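**SKAKDALE, 2019-11-04** – Liltico, the live events promoter, has confirmed the dates, venues and ticketing terms for the winter tour by the instrumental rock group Nakajima. The tour consists of 5 concerts in December. It opens at the Skakdale Corn Hall and closes with 2 consecutive nights at the Flodthorpe Assembly Rooms.

Tickets for all dates go on general sale at 10 a.m. on the first business day after this release, through the Liltico website and the box office of each venue. Box offices accept cash and cards. Telephone orders are accepted during box office hours and carry the same fees as online orders.

**Venues and capacity**

The Skakdale Corn Hall will be set up as standing room on the main floor with reserved seating in the balcony. Licensed capacity in this configuration is 979. The Flodthorpe Assembly Rooms will be fully seated, with 300 places each night. Row letters and seat numbers are printed on the ticket. Capacities for the remaining venues are listed on the tour page and depend on final stage dimensions.

Doors open at 7 p.m. at all venues. The support act begins at 7:45 p.m. and Nakajima is scheduled for 8:45 p.m. The Flodthorpe performances will be given without an intermission. Latecomers at Flodthorpe will be admitted between pieces only.

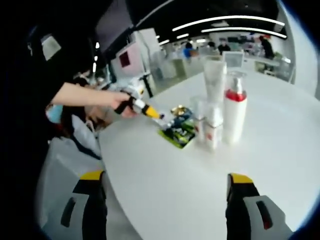 **Program**

The group will perform its second album in full, followed by a set of earlier material selected separately for each city. Guitarist and bandleader Chiyo Kinoshita has prepared new arrangements for the tour, with an added baritone guitar part and revised percussion. Two of the arrangements have not been played in public before.

"The album was recorded in one room with very little overdubbing, so most of it transfers directly to the stage," said Kinoshita. "The long pieces on the second side needed more work. We shortened one and put back a section that had been removed from another."

**Sound and lighting**

Production is led by Yoshinori Wada, who also mixed the group's spring concerts. The tour will carry its own mixing console, monitors and microphones. Loudspeakers will be supplied by each venue and aligned on the afternoon of the show. Lighting is limited to fixed positions and floor units. Strobe effects are used briefly in the final piece, and notices will be posted at the entrances.

"The Corn Hall has a long decay in the low frequencies when the floor is clear and a much shorter one with an audience in it," said Wada. "We will set levels for the full room and correct during the support set."

**Ticket conditions**

Purchases are limited to 4 tickets per customer per date. Mobile tickets will be delivered to the buyer's account one week before the concert. Paper tickets may be collected from the box office on the night with photo identification. Tickets may be returned for a refund of face value up to 72 hours before doors. Booking fees are not refundable.

Wheelchair spaces and companion seats are available at every venue and should be reserved by telephone. Patrons under 14 must be accompanied by an adult. Bags larger than a standard letter sheet must be checked.

**Media**

Requests for review tickets and photo passes should be sent in writing to the Liltico press office and should state the publication, the date requested and the name of each attendee. Photography is permitted from the designated area during the first three pieces, without flash. Interviews with the group are available by telephone in the two weeks before the opening date.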